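Horkside Toy Sorting set, README

Last touched July 2026. Still a draft in places, see end.

What this is

Pictures and short notes on sorting small toys off a table. Toys, balls, bits of cloth, beads, jars, all heaped together, then put away one at a time. Boxes with holes, bowls, trays. That's the whole activity. No furniture moving, no kitchen stuff (kitchen is in the Cadura set, different folder, different rules).

Size

2000 pictures total
1328 with notes
930 of those checked twice
30 held back, don't train on them, they're for comparing notes between people

Folders

tables/ full table views
trays/ closer, mostly trays and whats in them
notes/ one text file per picture, same name as the picture
words/ the word list, plain text

Layout

Green tables, white tile floor. Boxes are cardboard cubes with a round hole in the top. Hole sizes differ and so do the colors, so always note both. Tray contents get changed between rounds, the word list doesn't.
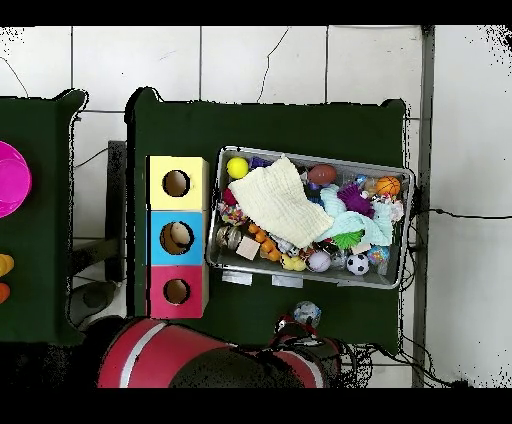

Sample from tables/. Yellow, blue and red cubes at left, mixed tray beside them.

Cloths are the hard part. A crumpled cream cloth over half a tray hides a lot, and people noting the pictures kept guessing at what was under it. Rule now: if you can see some of it, note it and add "partly covered". If you can't see it, leave it out, even if you know it's there from the picture before.

Words we use

cube: the cardboard ones with holes. Not "box", not "block". Color first, then hole size (small, medium, large).
ball: anything round. Basketball and football are their own words, toy ones included. Football means the brown oval kind.
spiky toy: rubber, soft bristles, any color. Earlier notes say "urchin" or "hedgehog", both wrong now, being replaced.
cloth: any loose fabric. Say the color. Say crumpled or flat. Don't guess what it's for.
beads: one entry for a cluster, list the colors. Don't count them please.
jar: clear, with lid. If the lid is off it gets its own line.
bowl: color, and where it sits.
piece: small plastic thing you can't name. Fine to use. Better than a wrong name.

Known problems

- Aqua and light blue mixed up all over the January batch. Treat them as the same if you need clean color counts.
- Things at the side of the picture sometimes noted, sometimes not. We meant to note them if you can tell the color. Older files skip them.
- Tray is "gray tray" in some notes and "metal tray" in others. Same tray.
- A few notes in trays/ have left and right swapped. Fixed the ones we found.
- Word list has "purple" twice. Harmless.

Not good for

Counting small items. Weights or real sizes, nothing was measured. Anything about cloth types.

Using it

Free for teaching and research. Keep this file with the pictures. If you cut the set down, say so in your own readme and keep the original file names, otherwise the notes won't match up. Credit line: Horkside Toy Sorting set, Trorex. The Gündoğdu copy is older and doesnt have the second check, so use this one if you have both.

To do

finish replacing "hedgehog"
aqua/light blue pass on the January batch
notes for the remaining tray pictures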